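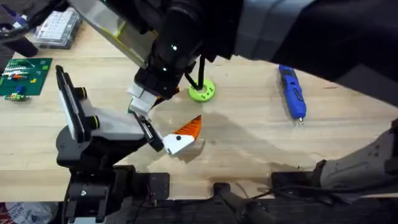 4. Oiling and caring for your worktop

Your Bratberg worktop leaves us with a single thin coat of oil on it, enough to see it safely through the journey and the fitting but not enough for everyday life. Please don't skip this section, even if the surface looks perfectly finished when you unwrap it. An afternoon spent now will save you a good deal of sanding later on, and most people find it a rather pleasant job once they get going.

What you will need

The tin of Voketti hard oil from the accessories box
The grey finishing pad (same box, usually tucked underneath the brackets)
Plenty of clean cotton cloths – old T-shirts or pillowcases are ideal
Fine sandpaper and a sanding block
Thin gloves, if you'd like to keep your hands clean
A metal bucket of water with a lid

CAUTION: Cloths soaked in oil can heat up and catch fire by themselves, even hours after you have finished. Never leave them screwed up in a heap or drop them in the kitchen bin. Put them straight into the bucket of water and keep them there until you can get rid of them safely outdoors.

Before you start

Let the worktop settle in the room where it will be used for 2 days, flat and unwrapped, with air able to reach both faces. Wood takes up and gives off moisture as it gets used to a new home, and a board that is oiled too soon on one side only may bow a little. If you have had plastering done lately, wait until the walls are fully dry.

Oiling the top

1. Clear the room of dust as best you can, and open a window.

2. Sand the surface lightly, always following the grain. Don't press hard. You are only taking off the slight roughness that comes with travelling.

3. Wipe away the dust with a cloth that is barely damp, then leave the wood to dry completely.

4. Stir the oil slowly with a clean stick, right down to the bottom of the tin. Shaking it will put bubbles in, and they are a nuisance to get rid of.

5. Pour a small pool of oil on to the wood and spread it with a cloth. Work along the grain and keep the coat thin.

6. Turn to the end grain and the inside edges of any sink or hob cut-out. These drink up far more than the top does, so go back to them until they stop looking thirsty.

7. After 5 minutes, rub the whole surface with the finishing pad, and then wipe off every bit of oil that hasn't soaked in. Look along the top towards the window and you'll soon spot any shiny patches you have missed.

8. Leave it overnight, then repeat from step 5. We suggest three coats in all, and one more beside the sink if you have the patience for it.

9. Turn the board over and give the underside the same treatment. It won't be seen, but it matters just as much.

NOTE: If the surface still feels sticky the next day, too much oil was left on. Put a few drops of fresh oil on the finishing pad, rub the sticky area until it softens, and wipe it dry.

If you have the Ueda edge strip

Fit the strip after the last coat has dried for 3 days. The adhesive will not hold on fresh oil, and pulling the strip off again can lift fibres from the edge. Wipe the edge with a dry cloth first and press the strip on from left to right.

Living with it

Wash the top with warm water and a drop of mild soap, and dry it afterwards. Try not to let wet tins or cast iron pans stand on it, as they can leave dark rings. Should you get one anyway, sand gently along the grain and oil the patch as in steps 5 to 7.

The Fandov cleaning spray in our catalogue is meant for the lacquered fronts only. Please keep it off oiled wood, where it will strip the finish and leave pale marks.

Section 5 deals with cutting the board to length.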